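18 July 2025

Cold start, frost on the ute and on the grass out the back until past nine. I had the heater going in the front room before I did anything else.

Cleared the table today. I have been saying I would since February, when the boxes came down from Mum's place in Clullura and I put them on it because the floor was still up in the hall. The hall has been finished for months. We have been eating at the bench or with plates on our knees, and the table has been a shelf with legs.

Started at the window end with the paper. Three piles: keep, shred, ask Pilar. The ask Pilar pile got too big so I went back through it and was harder on myself. Most of it was Mum's power bills and the letters from the council about the drain. I kept the letters and shredded the bills. The shredder stops when it gets hot, so I'd do a lot, go and hang washing, come back and do some more. The washing didn't dry.

Found the receipt for the water tank, $2,214, which I had told the insurance people was lost. Put it in the blue folder with the rates notice. Also found the warranty for a kettle we don't own any more, and the good scissors.

Under the paper was the box of kitchen things. I had thought it was all saucepans but it was half saucepans and half tea towels wrapped around glasses. One glass broken, the one with the thick bottom, no loss. I washed the rest and they're on the bench upside down on a towel. The saucepans can go to the op shop in Bundham apart from the small one with the lip, which pours properly, and ours doesn't.

Stopped for lunch. Soup from the freezer, the pumpkin one, too much cumin. Toast.

Pilar Zúñiga rang while I was eating. She wants the sewing machine if it is still going, and she'll drive over for it next week, weather allowing. I said it was heavy and she said she had a trolley. She asked about the buttons and I said I hadn't got to the buttons. She is reading the same book as me and is further along, so we didn't talk about it.

After lunch I did the other end. That was the sewing machine, the button tins, a lamp with no plug, two bags of wool and the jigsaw from winter before last, still in its box with the tape on. It is a 3,000 piece one and I don't know why I bought it. Harbour with boats, a great deal of sky. I put it on top of the wardrobe. The wool went into the linen cupboard behind the spare doona where the moths can't get at it, or not easily. The lamp went to the shed. I know I'll be moving it again.

The sewing machine I got as far as the chair by the door and left it there with the pedal on top and the cord tied up. It will be in the way until she comes, but at least it's pointed in the right direction.

Then it was only the table left. I vacuumed the dust off with the brush end first, then went over it with a damp cloth and a bit of dish soap, rinsed the cloth, went over it again, and dried it with one of Mum's tea towels. There was a sticky patch from the tape on one of the boxes that took eucalyptus oil and a fair bit of rubbing. I tried it on the underside first. No mark, so I went ahead. 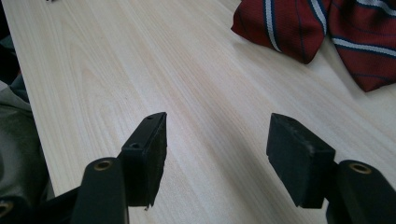 I had forgotten how pale it is. Under all that cardboard I'd started thinking of it as a darker table, more like the one Mum had. The grain goes on a slant and in one part it opens out into a big rounded shape, and I remember now that was the reason I picked it over the other one at Hasar, which was plainer and cheaper. We paid $1,490 and argued about it in the car park.

It needs looking after and I have never really done it. The man at Ait Ali told me wax twice a year and I have done it once since we bought it. I have half a tin in the laundry but it has gone hard round the edges, so I'll get a new one when I take the saucepans in. I want a clear one. The last tin had a yellow tint and I don't want that on here.

Need felt for the feet as well. It scraped when I shifted it away from the wall and I had to lift one end at a time. It sits further out now, enough to get a chair in on the window side.

Brought three of the chairs back in from the spare room. The fourth needs its rung glued and I couldn't find the clamps, which will be in the shed under the lamp by now.

Put the placemats out, then put them away again. Rules for the table, for my own benefit: mail goes in the basket in the hall. Keys on the hook. No boxes, even for one night.

Chops for tea, with beans and the last of the potatoes. Ate at the table. It was chilly at that end of the room and we'll want the heater moved over, but the cord won't reach without an extension and I don't like it running across where we walk. Might try the oil heater from the bedroom.

Back is sore low down on the left. Hot water bottle.

To do: wax, felt pads, potatoes, saucepans to Bundham, ring the insurance about the tank receipt, look for the clamps. Buttons before Pilar comes.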